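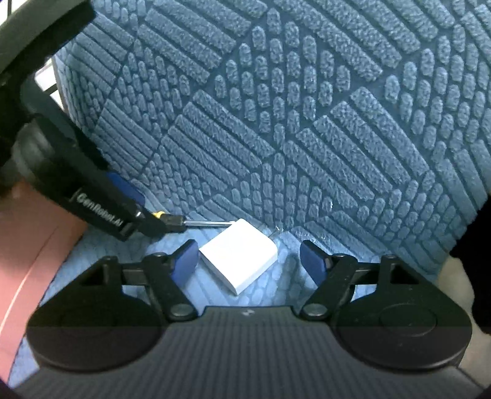

Figure 18.1 Two grippers with blue fingers at a small white box; the one at upper left holds a screwdriver.

Chapter 18
Care of Two-Finger Grippers

A parallel or angled two-finger gripper has few moving parts, and most of its faults begin in the same places: the finger pads, the pivot pins and the fasteners that hold the linkage to the housing. This chapter covers inspection, pad replacement and realignment. Drive electronics are left to Chapter 19.

The worked case is the Ostetti bench cell at Noten, where a pair of grippers handles small boxed parts and hand tools. Ecaterina Cârstea kept the cell's service log through 1065 hours of running. Her entries are used in Sections 18.2 and 18.4, with the units unchanged.

Thin tools make a useful test load. A screwdriver touches the pads over a narrow strip, so a worn pad lets the shaft swing when the tip meets resistance. A flat box spreads the load and can hide the same wear for weeks – the grip feels sound until the part is lifted by one corner.

Before starting any procedure in this chapter:

Remove power and wait 60 seconds.
Open the fingers by hand to the full stop.
Wipe both pads with a dry cloth.
Check each pivot pin for side play.

Side play at the pin must be corrected before the pads are changed. New pads on a loose linkage wear unevenly, and the inner edge goes first. Section 18.1 begins with the pins and the 2 mm feeler gauge used to set the finger gap.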